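Help us plan our robot cell budget – paid reviewers wanted

Posted Sep 21, 2025

Hi! I run planning for Brandero, a small shop that packs and sorts odds and ends for other small shops, and I'm about to spend more money on one purchase than I ever have in my life. We want our first robot arm. Before I sign anything with Plarnow (the supplier we like best so far), I'd love to pay a handful of people who have bought this stuff before to look over my plan and poke holes in it.

I'm looking for 11 reviewers. You don't need a degree in anything. If you've ever had to fill out a purchase request for a robot, a gripper, a work table or a pallet of spare cables, and then lived with the result, you're the person I want to hear from.

What we have so far

The project is called Rennie. So far it all lives in simulation, which has been great for my wallet and terrible for my sleep, because every week I find another line the budget is missing. The job we're modeling is bin and bucket handling on a tabletop – small containers, hand tools, trays, the kind of thing our packers deal with all day. We've been trying out the reach and the layout with one big arm over the table and a second arm nearby, and I still go back and forth on whether we can afford two. 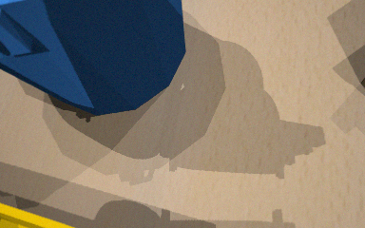
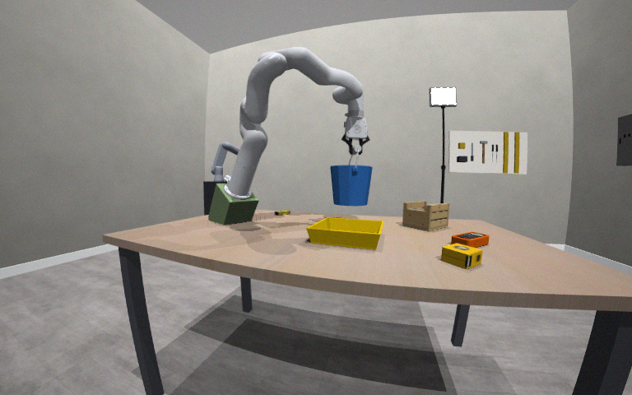 What I'd ask you to do

- Read my equipment list (it's long, sorry) and mark anything you think is missing, overpriced or just plain silly.
- Look through renders of the simulated cell and tell me what you'd move, swap or leave out. I have strong feelings about the wooden table and I'm ready to be talked out of them!
- Join one video call with me, 28 minutes tops. I set a timer.
- Fill out a short form at the end about lead times, spare parts and service contracts, going by what you've run into yourself.

Questions I'm stuck on

Do we buy one gripper that can manage a thin bucket handle and a flat boxy tool, or budget for two and swap them? How much should I set aside for lighting? I had a single work light in the first draft and my gut says that's low. And does a second arm belong in year one, or do I save the wall space and come back to it in April when the new budget opens?

If you have an opinion on any of those, put it in your application. Short and blunt is fine.

Pay and time

It's a flat $916 per reviewer, paid when you send in the form. I expect the whole thing to take 20 hours spread over a few weeks, and you can do it at midnight in your pajamas for all I care. Everything is remote. If you live near our Skorilcombe building you're welcome to come by and see the floor where the cell would go, but it doesn't change the pay.

Who shouldn't apply

Anyone who sells arms, grippers or cells for a living, or who worked for Plarnow in the last couple of years. I like sales folks, I've had coffee with plenty of them this summer, but I need people with no stake in what we pick.

How to apply

Use the contact form on the Brandero site and pick "Rennie reviewer" from the menu. Tell me what you bought, what you'd buy again and what you wish you'd left in the catalog. No resume needed – a few paragraphs will do, and I read every one myself.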